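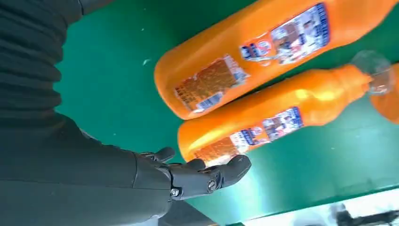

## 4. Dosificación automática

Esta sección es aplicable a las lavadoras Groen de 9 kg equipadas con el módulo de dosificación Woser. Los modelos con cajetín manual carecen de depósitos internos; en ellos el detergente se añade en cada lavado.

Revisión del 22 de diciembre de 2014. Redacción técnica: Yichen Xie.

### 4.1 Antes del primer llenado

El módulo consta de dos depósitos extraíbles, identificados como A (detergente líquido) y B (suavizante). Ambos se alojan detrás del cajetín y se conectan a la bomba mediante una boquilla con junta tórica.

1. Apague la lavadora con el interruptor principal y espere a que se extinga el indicador de la puerta.
2. Abra el cajetín hasta el tope.
3. Presione la lengüeta gris y extraiga el depósito A.
4. Retire el precinto de transporte de la boquilla.
5. Repita la operación con el depósito B.
6. Enjuague los dos depósitos con agua tibia y déjelos escurrir boca abajo.

**Nota:** la junta tórica se suministra lubricada. No la limpie con alcohol ni con disolventes.

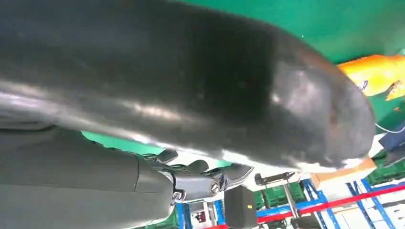 **¿Se puede usar detergente en polvo con el módulo Woser?**

El polvo solo se admite en el compartimento manual, situado a la izquierda del cajetín. Para utilizarlo, desactive antes el depósito A en el menú *Dosificación*; de lo contrario, la máquina añadirá también la dosis de líquido programada.

### 4.2 Llenado de los depósitos

1. Coloque el depósito sobre una superficie horizontal y levante la tapa.
2. Vierta el producto despacio, hasta la marca MAX. Por encima de ella el flotador queda bloqueado y el sensor de nivel da una lectura errónea.
3. Cierre la tapa. Debe oírse un clic.
4. Limpie con un paño húmedo cualquier resto en el exterior del depósito, sobre todo junto a la boquilla.
5. Introduzca el depósito en su guía y empuje hasta que la lengüeta vuelva a su posición.
6. Cierre el cajetín y encienda la lavadora. El cebado de la bomba dura 2 minutos y no puede interrumpirse.

**Precaución:** no mezcle productos distintos en un mismo depósito. Algunas combinaciones se gelifican y obstruyen el conducto. Si cambia de marca o de formulación, vacíe el depósito y ejecute antes el programa de limpieza (apartado 4.5).

**Precaución:** no introduzca lejía, vinagre ni quitamanchas en los depósitos A y B.

### 4.3 Ajuste de la dosis

La dosis base viene ajustada de fábrica para agua de dureza media y debe corregirse durante la puesta en marcha.

1. Mantenga pulsada la tecla *Dosificación* hasta que parpadee la letra A.
2. Gire el mando hasta el valor en mililitros que el fabricante del detergente recomienda para una carga normal.
3. Confirme con *Inicio*.
4. Seleccione la dureza del agua en la escala de 1 a 4. El dato puede solicitarse a la compañía suministradora.
5. Confirme de nuevo y repita el ajuste para la letra B. 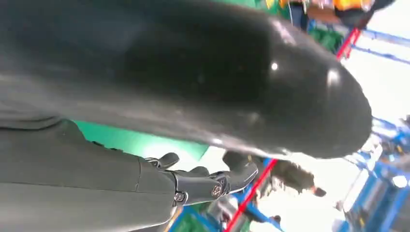 Los valores se conservan en memoria aunque se desconecte la lavadora de la red. Durante el lavado, el módulo reduce o aumenta la dosis base según la carga detectada en el tambor; esta corrección no aparece en la pantalla y no se puede modificar. En los programas *Lana* y *Aclarado* el depósito A permanece inactivo — la pantalla muestra entonces un guion junto a la letra.

### 4.4 Almacenamiento del detergente
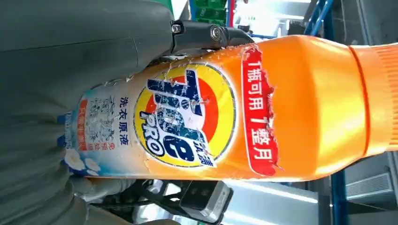
Guarde el detergente de reserva en su envase original, con el tapón bien enroscado y fuera del alcance de los niños. Mantenga el envase en posición vertical. Una botella tumbada, como la de Tide de color naranja, puede perder producto por la rosca si el tapón no está bien apretado. En esa misma botella la etiqueta está rozada y se desprende por un borde; cuando el deterioro impida leer la dosis o las advertencias, anótelas en otra etiqueta o consulte la documentación del fabricante. No trasvase el producto a recipientes de uso alimentario.

### 4.5 Limpieza del módulo

Ejecute el programa de limpieza al cambiar de producto, tras un periodo prolongado sin uso o cuando aparezca el aviso *dOS*.

1. Vacíe los depósitos y llénelos de agua tibia hasta la marca MAX.
2. Colóquelos de nuevo y compruebe que el tambor está vacío.
3. Seleccione *Mantenimiento* > *Limpieza dosificador* y pulse *Inicio*.
4. Al terminar, retire el agua restante y seque la tapa.

Si el aviso persiste, desactive la dosificación automática y contacte con el servicio técnico Brenoleo. La lavadora puede seguir utilizándose con el compartimento manual.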